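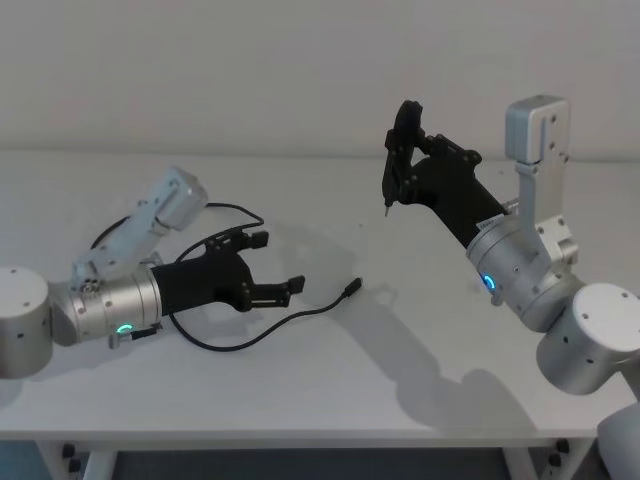
One of the readers from our last round wrote to us afterwards that she had expected to correct commas and instead found herself arguing for a whole evening about the word "simmer." She has asked to be told when the next round opens, so we tell her now, together with everybody else.

Call for recipe testers and readers, Tastine community cookbook

March 18, 2023

Tastine is a small publishing project for home cooking. We collect recipes from families who cook in one language and live in another, and we make from them printed books that a beginner can use. Our first book was about soups and stews. The second book, with the working title Bread and What Goes With It, is now half written, and we are looking for people who will cook from it and tell us where it fails.

We need 30 testers and six readers. The two tasks are different, so please read both parts before you apply. It is possible to apply for both, but we will give you only one.

What testers do

Every tester receives six recipes in two packets. The first packet has flat breads and pan breads, and the second has yeast doughs, fillings and spreads. You cook each recipe one time exactly as it is written, even if you think you know better. If you want, you can cook it again in your own way and send us notes on this also, but the first time must follow the page.

After cooking you fill in a form. It asks for the flour you used (please write the type and, if you can, the protein number from the bag), the size of your pan, the temperature of your kitchen, how long each step took you, and at which line you stopped and were not sure. The last question is the most important for us. In the soup book, the same line about "a medium onion" stopped many people, and we would never have found this by ourselves.

A photo of the finished bread is welcome but not required. It does not have to be beautiful. A photo of the inside, after cutting, helps us more than one of the top.

What readers do

Readers do not cook. They receive the full text of three chapters and read it with a pencil. We want to know if the order of the steps is clear, if an ingredient appears in the method but is missing from the list, and if a story before a recipe is too long. Many of our contributors wrote in their second or third language. We want to keep the way they speak and remove only what makes the cooking difficult. If you like to make every sentence the same, this work will probably make you unhappy.

Who can apply

You must be 18 or older and live in a place where we can send a parcel. Testers need a working oven, a kitchen scale that shows grams, and at least one heavy pan. A stand mixer is not necessary; all doughs in the book are made by hand. You do not need to be a good baker. For about half of the tester places we prefer people who have made bread only a few times or never.

Please tell us about allergies. All recipes in the second packet contain wheat, and several contain sesame, walnuts or milk. We cannot offer a packet without gluten in this book.

Readers should be comfortable with English and have some patience. Knowledge of another language is useful, especially if people in your family cook in it.

Time and payment

Testing takes two months from the day the first packet arrives. Most people need one free afternoon for each recipe. Readers have the same two months for their three chapters.

Testers get their ingredients paid up to the limit written in the packet (keep your receipts, a phone picture is enough), and a fixed fee when all forms are in. Readers get a fixed fee. Both amounts are in the agreement that we send before you decide. Everybody receives a printed copy and is named in the back of the book, unless you ask us to leave your name out. We plan to print in December.

Flour for the second packet is given by Ulia, the mill that also helped us with the first book. You may use your own flour for the first packet.

How to apply

Write us an email with the subject "Tester" or "Reader." In a few sentences, tell us:

where you live and what kind of oven you have (testers)
how often you bake
the languages you read
one recipe, from a book or from a website, that made you confused, and at which point

Please do not send a resume. We read every message and we answer also when the answer is no, but it can take us up to three weeks.

The address is on the contact page, under Tastine Books. If you were a tester for the soup book you are welcome to apply again, only mention it in your first line.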